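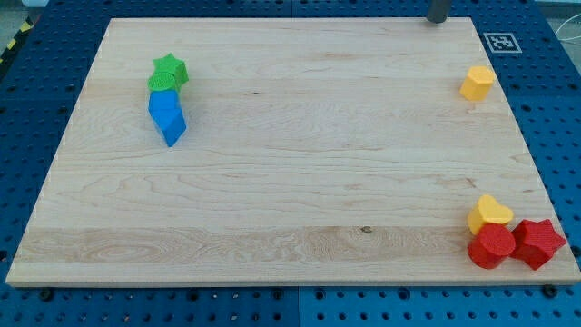 5. Setting up the table view and block detection

This section covers the Joltetti perception module, from camera registration to the first planned pick. It assumes that the arm controller is running and that you have finished the network setup in section 4. Allow 14 minutes for a first run. Later runs are shorter if the table has not been moved.

5.1 Before you start

Check the following:

The board is flat on the pegboard table and its fixtures are tight.
The fiducial marker lies flat on the table, outside the board. It must not overlap the board edge.
Cables are clear of the table surface.
The room lights are on and have been on for a few minutes.

CAUTION: Registration moves the arm. Keep hands and loose items off the table until the status line reads IDLE.

5.2 Registering the table

1. Open the Ornby console and select Perception > Table.
2. Press Home. The arm moves up and back so that the overhead camera has a clear view.
3. Press Find marker. A green outline is drawn over the marker in the live view.
4. Check that the outline follows all the edges of the marker. If it is skewed, press Clear and repeat step 3.
5. Press Register. The console saves the marker pose as the table origin.
6. Press Find board. Drag the corner handles onto the corners of the wood, then press Accept.

NOTE: The far edge of the board looks shorter than the near edge in the live view. Place the handles on the corners as you see them. The module corrects for perspective when you press Accept.

5.3 Setting the detection values

1. Select Perception > Blocks.
2. Set Exposure to Manual and enter 800.
3. Set Minimum area to 437. Anything smaller than this, in pixels, is ignored.
4. Set Merge gap to 2.
5. Load the color table for your block set. The standard table has entries for red, yellow, green, light green and blue.
6. Press Preview.

Each block should have its own outline, with a color and a shape name next to it. Shape names come from the top face only. A block lying on its side may be listed as "unknown" – it can still be picked, but the planner will use the general grasp for it.

NOTE: Wood grain and knots can be picked up as small dark regions. The minimum area filter removes most of them. If a knot still shows in the preview, draw a mask over it with the Exclude tool. Do not raise the minimum area to get rid of it, as this can drop real blocks at the far side of the board.

5.4 Blocks that touch

When blocks of the same color stand close together, the module may return a single outline for both. A red cylinder next to a red star is a common case. Blocks of different colors are split by color first and seldom cause trouble, but green and light green can run together in dim light.

To separate a merged outline:

1. Click the outline in the preview.
2. Select Split by shape.
3. If the result is wrong, select Split by hand and draw a line between the blocks.
4. Press Keep.

The planner does not pick from an outline marked MERGED. It works through the other blocks and then stops with code P-2.

5.5 First planned pick

1. Choose a block that stands well apart from the others.
2. Select Plan > Single pick and click the block.
3. Check the path in the 3D view. The approach should come straight down onto the block.
4. Set Speed to Low.
5. Press Run and keep one hand near the stop button.

CAUTION: Do not run a plan made before the board or the marker was moved. Stored plans keep the old table origin. Delete them and register again from 5.2.

If the gripper comes down beside the block, check the camera height in the Morelli mount file – the default is for the short bracket.

Section revised 18 May 2022 by Trinidad Yap. Checked on the Ravville cell by Rónán Mac Carthaigh.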